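Is the re-recorded audiobook of Kallus the same text as the old one?

Asked July 5, 2019

I have the old two-part audiobook of Kallus, the horror novel set in Carnville, and the store now lists a new recording with a different narrator plus a bonus story called "Nuden". Is the novel itself changed? I don't want to use a credit on 35 extra minutes. My paperback is 206 pages if that helps.

Answer 1

Same book. New narrator is better.

Answer 2

Not quite the same. The old recording was made from the first edition, and the author revised the novel before the new one was done. The lighthouse chapter is shorter and the last chapter has a different final page. If your paperback is 206 pages it's the first edition too - the revised one has a grey spine and an afterword.

Check your library's app before you spend a credit. Mine had it in September with no holds. The bonus story plays after the credits, so don't stop when the music starts.

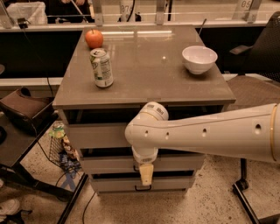
Apple, can and bowl on the grey drawers.

Answer 3

I returned mine. The new narrator whispers all the dialogue and I had to keep changing the volume in the car. "Nuden" is also in the Zawadzka anthology, which is around 400 pages and cheaper second-hand. Listen to the sample first, though it only covers the prologue.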